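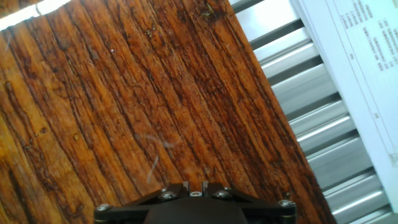 Bláthnaid Scanlon has worked with old boards for 9 years, and when I visited her workshop in Mokedthorpe she wanted to talk first about cleaning. People clean too much, she told me. They buy a board from a farm building, they see it is dark, and they take the sander. "Then they have a new board and they paid 900 pounds for an old one," she said. The wood she likes best has a grain you can feel with your fingers, with long lines that are almost black and lighter bands the colour of honey between them, and small cracks that stay as they are. I asked about the thin white scratch in the middle. "I leave it. The customer can decide."

She did not begin with wood. She was employed in the office of Kengate, a small company that sold kitchen doors, and she learned the work in the evenings from Florante Gatchalian, who repaired floors in the same street. He showed her how to brush along the grain and never across it. "He made me brush one board for a whole evening," she remembered. "I was angry with him. I thought, when do we come to the real work?"

Her brush is a stiff one, but it is not wire. Wire takes the soft part of the wood too quickly, and the dark lines stand up too high for a table. After brushing she lets the board rest and puts on a thin coat of oil. She uses Bavon, which she buys in large tins, and she wipes it off again after a quarter of an hour. The second coat comes some days later. I wanted to know if there is a third.

"For a shelf, no. For a table where children eat, yes, and you tell the parents to use a mat."

We spoke also about knots and holes. Many of her customers ask her to fill them. She does it on a table top, with a dark wax, but she prefers to keep them open on a shelf or a bench. Maeve Dunne, who ordered a bench from her last May, first asked for everything to be filled and then changed her mind when she saw the board with oil on it. It cost her 600 pounds with the legs.

At the moment there are 6 orders waiting, and the largest is a counter for the Geraghty bakery. I asked when it will be ready. She laughed and said that I should ask the oil.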